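From: Noelia Bustamante
To: Toslow shared workroom list
Subject: Re: [toslow] The white table, again

Dušan Janevski wrote:
> I came in at 5 to cut fabric and there was a set of drawers
> on the white table, plus a cable, plus what I think was
> somebody's lunch in a Cloltex bag. We agreed in June that the
> table gets cleared at the end of every session. Could whoever
> owns the drawers please say so? Also there is a red mark on
> the top and I would like it known that it predates me.

Dušan, the drawers are mine, or at least I'm the one who put them there, which I gather is the part you care about. The lunch is Živko's. He has been told.

I put the drawers on the table because the shelf they used to live on is now home to 80 spools of gray thread that Ye-ji got from the Golob closeout. I have nothing against gray thread. I have used some of it. But the shelf is full, the floor under it is full, and the drawer unit has everything in it that people ask me for when I'm trying to eat: bobbins, snaps, the good seam ripper, the bad seam ripper.

On the red speck: noted. It's very faint and I had to go looking for it. I tried a damp cloth and then my thumbnail, and I'd rather not go any further up the ladder of cleaning products on a white finish that we all paid for. If it bothers you, put your coffee on it.

I went back in this morning to see how much surface you'd really have left with the drawers pushed to the back, and to my eye it's plenty for anything short of a wedding dress.

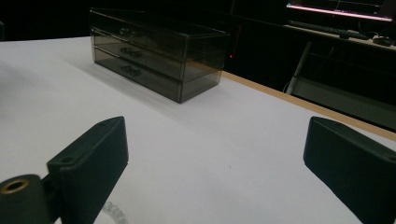
What I'd suggest

1. Drawers stay at the back of the table until the shelf is sorted out. Don't move them forward to get at the bottom drawer and then leave them forward. Mereana, I say this with love.

2. Cables get coiled and go home with their owners, or into the Grerska box by the door. The clear curly one is still unclaimed. Speak up.

3. Please stop clamping things to the wood edge strip. It's the only nice-looking part of that table and I'd like it to reach old age. There are perfectly good clamps-on-a-board next to the iron.

4. Ye-ji moves half the thread to the back closet, or sells it, or knits us all something.

5. No food on the white table. Živko, see above.

If someone would prefer to buy a second shelf, I looked, and the one that fits that wall needs 2 people to carry it up the stairs. I will hold the door.

I'm in tomorrow from noon and can move the drawers for anyone with a big cut to do. Ask first and I'll be charming about it.

Noelia

P.S. The bad seam ripper is the one with the tape on the handle. Please stop putting it back in the good seam ripper's spot.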